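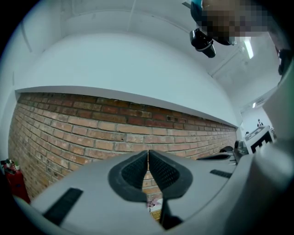
Brick wall, back room, with the white ledge along the top.

The brick has been bare for two winters now and I finally got to the mortar in December. Notes follow, mostly so I can find the quantities next time.

The wall is running bond, a single visible skin with pale joints. Colour goes from orange-tan to a deep reddish brown, and the upper rows are darker than the lower courses. I had assumed the dark rows were dirt. I scrubbed a test patch with water and a nylon brush, let it dry overnight, and the colour did not shift, so I am treating it as a different batch of brick and leaving it alone.

A few bricks right of centre have small holes and darker patches. The holes I probed with a bit of wire are old plug holes, 4 mm or so shy of the full depth of a modern anchor. I left them open. Coloured filler never matches on brick this varied and it catches the light differently from the face.

Joints were raked by hand with a plugging chisel. I tried a grinder on one bed joint near the floor, nicked two arrises in the first metre and put it away. Hand raking is slow but the old lime comes out cleanly once you get under the skin of it. Vacuum, mist, wait, mist again.

Mortar was Gomuda premixed lime, the fine grade, tipped out a bit at a time. The first colour sample dried too grey. The second, with a lighter sand from the yard in Curkirlow, was close enough that I can't pick the join from the doorway. Joints are finished flush and then stippled with a stiff brush when thumbprint hard.

Total materials came to $385 against the $400 I had set aside, not counting the plugging chisel, which I already owned. I wore out one pair of gloves.

The ledge was the fussy part. It caps the brick in a smooth white band and everything above it is white plaster, so any smear of mortar shows. I masked the underside with Engelhardt low-tack tape and pulled it the same day. Left until the Monday, a short offcut I was using as a test lifted paint - the ceiling paint up there is older than the wall paint and has less grip.

The faint seams in the ceiling are staying for now. They are hairline and have not moved since I pencilled the ends.

Still undecided on a sealer. A matte breathable one from Rasta is on the shelf, but it darkened the sample brick more than I'd like, and the sandy lower courses are the part of the wall I want to keep light.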